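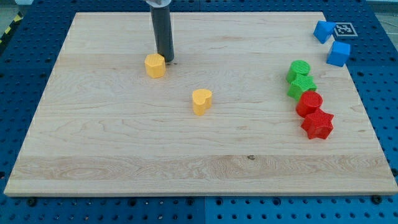 Colored plastic blocks on a wooden board.

By Edeltraud Wieser
7 min read
Print | E-mail

The date on the box

My neighbor Shirley Wainwright owns a television that works perfectly and that she can't use for the thing she bought it for. It's an Ovix, a mid-size set, and she paid $534 for it at the Kistlow store in Pimentel. The picture is good. The sound is as good as the sound on a thin television ever is. One Tuesday she sat down to watch the second half of a detective series on Corkico, and the app told her that this device was no longer supported.

She called me over, and I did what everyone does. I unplugged the set, waited, and plugged it back in. I checked for updates. The software screen said the television was up to date, version 2309, and thanked her for keeping it current. So the set was fully up to date and also too old, and both messages came from the same company's software on the same screen.

I think this should be fixed with a printed date. Every television sold with apps on it should carry, on the outside of the box and on the shelf tag, the date until which the maker promises to keep the software working and secure. A month and a year would do. I would make it law if I could, and I would settle for the big stores insisting on it.

The usual objection is that a buyer can look this up. I tried. On the Ovix site I found a page about the company's commitment to a lasting experience, and it did not contain a date. I found a support article that said update availability varies by model and region. I found a forum where a person with Shirley's exact set had asked the same question and received a link to the support article. I then called Kistlow. The man I spoke to was polite and looked for the answer for longer than he needed to. He said they get the panel size, the resolution, the energy figures and the number of ports from the maker, and nothing about software. He offered to sell me a warranty.

The warranty wouldn't have helped, by the way. It covers parts and labor if something fails. Nothing had failed. The app had moved on and the television had stayed where it was, and no one's warranty has a line for that.

I bought a television in 2000. It was a heavy thing with a curved front, and it took two of us to get it up the stairs. It did one job, and the day I gave it away it did that job the same way it had on the first night. I don't miss it. The picture was poor by today's standards and it used up a whole corner of the room. But when I bought it I knew what I was buying, and the only thing that could take it away from me was a broken part. If a broken part came along, there was a shop three streets over with a man who would look at it.

What we buy now is two products glued together. One is a panel, which can easily last ten years if it isn't knocked over. The other is a small, cheap computer that runs the menus and the apps. The computer is slow on the day you bring it home, and it gets slower every time an app grows. When it can't keep up, the panel goes down with it in the owner's mind, because it's all one object with one power cord. People put a perfectly good screen out on the curb. I have seen them there on collection mornings, usually with the remote taped to the back.

Someone always says at this point that Shirley should buy a streaming stick. She did. It cost her less than dinner for two, and it plugs into the HDMI 3 port, and Corkico is back. I don't think that settles the matter. For one thing, she paid for apps that were built in. They were on the box in larger type than the brand name. If the answer to a built-in feature that stops working is to buy the feature again as a separate item, then the first one should have been sold cheaper, or not advertised as if it were permanent. For another, the television still starts up on its own home screen, with a row of apps that don't open and a large advertisement over them. The ads still load fine. She now has to press the input button four times to get past all that. She is eighty-one and her hands aren't what they were, and she has two remotes on the arm of the chair where there used to be one.

There's also the stick itself, which has no date on it either.

I'd like to be fair to the makers. They don't control every app. A streaming company can decide to change how its video is protected or which old systems it will bother to test, and the television maker may hear about it only a few months ahead. Testing costs money, and a company that sells sets at a thin margin doesn't get paid again when you watch them in year six. Except that it often does get paid again. The row of ads on the home screen isn't there as a favor. Neither are the branded buttons on the remote, or the request to share viewing data that pops up during setup with the Yes button already highlighted. A company that earns money from a television every month it's switched on has an ongoing relationship with its owner, and it should carry some of the costs of one.

As for not controlling the apps, a printed date can deal with that. The maker could promise what is in its own hands: security fixes, a working web connection, a menu that doesn't get slower, and whatever the app companies need at the system level to keep their apps running. If Corkico then decides to drop a set that is still inside its promised period, the owner would at least know whom to write to. At present each company points at the other. I have the e-mails. Corkico says to contact the manufacturer of your device. Ovix says app availability is determined by the content provider.

Phones got better at this. A few years ago it was hard to find out how long a phone would receive updates, and now plenty of them are sold on it. Buyers started asking, reviewers started printing the number, and the number went up. I see no reason televisions would be different, apart from the fact that we don't think of them as computers. We think of them as furniture. We measure the wall, we argue over the size, we ask if the stand will fit the cabinet. My own last purchase involved a good deal of masking tape on the living room wall and not one question about software.

Reviewers could help here too. I read a lot of television reviews before that purchase, and they were careful about black levels, viewing angles and how football looks with the motion setting on. I learned things from them. I didn't find one that asked the maker how long the thing would be looked after. A review is written in the first weeks of a set's life, when everything opens quickly and every app is there. It's the one period when the problem can't show up. A single line at the end giving the promised support date, or saying that the maker would not give one, would be worth more to most families than another paragraph on peak brightness.

The other idea I hear, mostly from younger people, is that makers should sell a plain screen with no apps at all. I'd buy one. I looked for one. What I found were display panels meant for shops and offices, priced well over the home sets, some with no speakers and some with no proper remote. The ads and the data help pay for the cheap sets, so a set without them costs more. I understand that, and I still think a fair number of people would pay the difference if the choice were put in front of them in an ordinary store. But I'm not waiting for it. A date is a smaller thing to ask for. It needs a little ink and a decision made in advance.

And it is the decision that matters to me. Somebody at the company already knows, more or less, how long each model will be kept up. There is a schedule somewhere with engineers' hours on it. The seller knows this and the buyer doesn't, and the buyer is the one handing over the money. If the answer is three years, print three years, and let people work out for themselves what the set costs them per year. Some will buy it anyway, and that's fine. A $534 television with a short promise might suit a student or a guest room. It might not suit a retired woman who expected it to be the last one she'd need to carry home.

Shirley isn't as bothered as I am. She finished the detective series in June and told me who did it, though I had asked her not to. She did keep the box – it's in her hall closet with the vacuum cleaner – and I went over and read all six sides of it. It gives the weight, the screen size, four kinds of certification and a drawing of two people lifting it correctly. The side with the app logos has plenty of white space underneath.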